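How to fold a pile of laundry when you've got no time

Updated 25 June 2024

Quick one. Basket's full, guests coming, you want it done. This is how I do it, start to finish, usually 16 minutes for a normal load.

What you need

A flat surface, wiped down. Table, counter, clean floor, whatever.
A basket with holes in the sides so things can breathe.
That's it. Folding boards are fine, I had one, gave it away.

Step 1. Sort before you fold

Dump everything out. Towels in one heap, shirts in another, small stuff goes back in the basket for last. Don't fold as you pull. You end up with five tiny stacks and no room.

Stuffed animals, hats, odd things that rode along with the wash: off to the side, out of the way.

Step 2. Towels first

Easy win. Lay flat, long side toward you. Fold in thirds the long way, then in half, then half again if your shelf is shallow. Press the air out with your forearm. Stack at the back of the surface so the front stays clear.

If the corners don't meet, leave it. Its a towel.

Step 3. Shirts

One at a time in the middle of your space, nothing else under it.

Grab both shoulders, give it one hard snap. Lay it face down. Smooth from the collar out to the hem, flat hands. Pinched up at the top? Pull the shoulders apart again before you go on, otherwise the crease sets in.

Left side in to the middle, sleeve back on itself. Same on the right. Hem up to the collar in 2 folds. Flip it over. 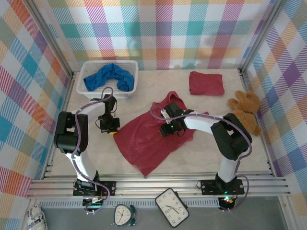 Photo: Movby / Nilau

Finished towel stays back in the corner, the one you're working on goes in the center, and the basket's close enough to reach without walking. Set up like that and you hardly move your feet.

Step 4. Empty the basket

Whatever is left in there, twisted cloths and so on. Pull each one out by a corner and shake. Napkins and dust cloths get folded in half twice, no fuss. Socks last.

Step 5. Put it away now

Not later. Stacks left out get knocked over by teh next morning, at least in my house. Heaviest pile first, basket back by the washer.

Dark reds and blues: wash those separate the first couple times. Learned that in August with a white sheet.

Next up: fitted sheets, when I get a minute.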